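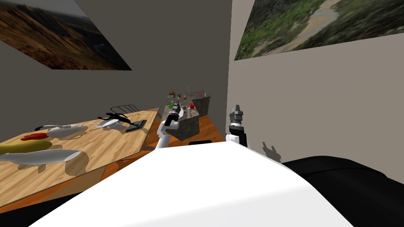
招人啦:Sistberg 想找一位员工体验专员

大家好,我是 Sang Hầu,在 Sistberg 管人事。公司现在有259人,去年光是离职面谈我就做了30场,聊到后来我都能背出大家的理由了:没人带、看不到下一步、跟主管说不上话。工资倒是很少有人提!所以我跟老板磨了好久,终于磨来一个新名额,专门琢磨怎么让同事愿意留下来。

你来了以后,主要跟我一起做这些:新人头三个月的陪伴计划(现在那份真的很旧,随便改),每季度找各组同事聊天,把听到的话整理给主管们看,还有内部转岗的流程。转岗这块我们刚开始弄,代号叫 Grendodano,名字是同事瞎起的,别问我什么意思哈哈。 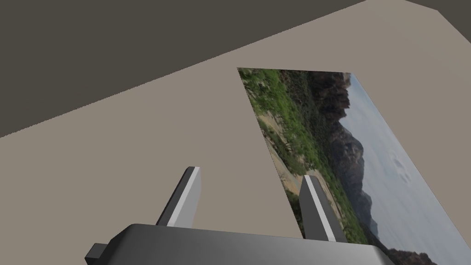
职位要求

做过两年以上人事、培训或者团队管理都行,专业不限。得坐得住听人讲话,也得敢把不好听的话带给主管。会用表格做简单统计就够了,越南语能聊几句更好,我们跟 Ngô 那边的团队来往挺多。

待遇和时间

全职,五险一金,每周可以在家办公两天,每年另有培训假。薪资面谈,我会在第一通电话里就把范围告诉你,省得大家猜来猜去。

怎么投

简历加一小段话,写写你离开上一份工作(或者一直没离开)的原因,发到招聘页面的投递入口,标题写“员工体验+姓名”。截止日期 2025/7/31,每一封我都会自己看、自己回。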